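How do you stop a wire plate stand from marking a light wooden table?

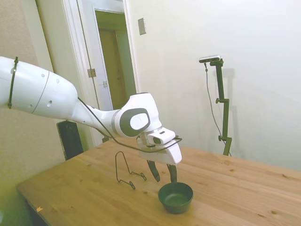
Posted by Américo Mota, 11 March 2025

I've got a little dark green bowl, glossy glaze, that I'm very fond of, and I'd like to keep it on show on our table with a thin black wire stand. The table is a pale wood and we oiled it ourselves last July, so I'm a bit precious about it. The last stand I had left two grey lines that I never did get out, and I'd rather not go through that again. Is there something I can put under the feet that won't look dreadful? And will a bowl sit safely in a stand meant for plates, or am I asking for trouble?

Gagnon

Felt pads. Cheap, any hardware shop.

Stedholm

Hello Américo, what a nice thing to have out on the table! Felt is fine on flat feet, but on thin wire it tends to slide off after a week or two, and then you find it stuck to somebody's sleeve. I use clear tubing, the narrow sort sold for fish tanks. Cut a short length, warm it in a cup of hot water and push it over the wire where it touches the wood. You hardly notice it once it's on.

Grey lines on oiled wood are often from damp getting under bare metal, so do wipe the table dry before you put anything back. For the old marks, try a very light rub along the grain with fine paper and then a dab of the same oil - test it on the underside first.

As for the bowl, it depends on how deep it is. Shallow ones usually lean back quite happily, but give it a gentle nudge over a folded towel before you trust it. Mine went over twice before I bent the front hooks up a little.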